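We use cookies to keep this site running and to remember your settings. Accept all | Manage preferences

Wanted: someone to run the front desk at our language school in Cledham

Posted May 2, 2024

Hi, I'm Marcela Skála and I run Lullska, a little evening language school above the old bike shop in Cledham. We teach Hungarian, Czech and Slovak to grown-ups, mostly people who've married into a family and are sick of nodding politely through Christmas lunch. I started it with Margit Pálfi when we were both on maternity leave and probably not thinking straight, and it's still going, so we must be doing something right.

Our front desk person, Levente, is off to uni in August and we need someone to take over from him. It's a part-time job, four evenings a week in term time, from half past four until we lock up (usually nine, a bit later when Margit's advanced group gets onto politics).

What you'd be doing, more or less: answering the phone and the emails, taking enrolments, chasing people who haven't paid, printing worksheets for teachers who swore they'd do it themselves, and making sure the right class ends up in the right room. We have 2 classrooms and one small office, so you'd think that last bit would be easy. It isn't! Beginners get lost. Be nice to them, they're nervous, and some of them haven't sat in a class since school.

You don't need to speak any of the languages. It'd be lovely if you did, but Levente's dad Ottó worked the desk before him and his Czech never got past ordering a beer. What I really care about is that you're friendly on the phone and that you write things down. We keep the enrolments in a spreadsheet and also in a paper book, and yes, I know, but the paper book has saved us more than once. If you can talk me into something better I'm all ears.

Some experience in an office, a shop, a clinic or a library would help a lot. So would being comfortable with a slightly moody photocopier. You'll need to manage one flight of stairs, as we haven't got a lift (I've been on at the landlord and will keep being on at him).

The pay is $200 an evening, super on top, and it goes into your account every fortnight. You also get a free place in any of our daytime courses, and your partner or one of your kids can come along for half price. We close for 6 weeks over summer and I'd rather tell you now that those weeks aren't paid.

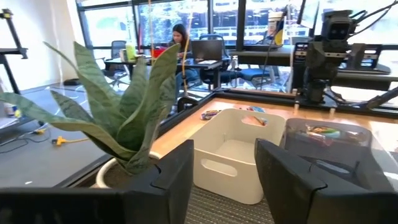 Training is with Levente for the last couple of weeks before he goes, and after that it's me you'd ring when something goes wrong. I live round the corner and I do pick up. Miklós Rácz teaches the late Hungarian class and knows where the fuse box is, so he's your other best friend. We also do a weekend trip to our partner school in Nernau once a year – you're welcome to come but it's not part of the job and no one will sulk if you'd sooner stay home.

To apply, send me a short email telling me who you are, which evenings you can do and what you've worked at before. A CV is fine but I'm happy with a few honest paragraphs. Please don't send a cover letter in praise of our dynamic learning environment, I've had three already. If you'd prefer to drop something in, we're at 1628 Vida Street, up the side stairs, and there's usually someone about from mid-afternoon.

I'll ring everyone I'd like to meet and email everyone else. Chats will be in the office over a cup of tea, with me and Margit, half an hour at most. If you need a different time of day because of work or kids, just say so in your email and we'll sort it out.

Marcela

14 shares | 3 comments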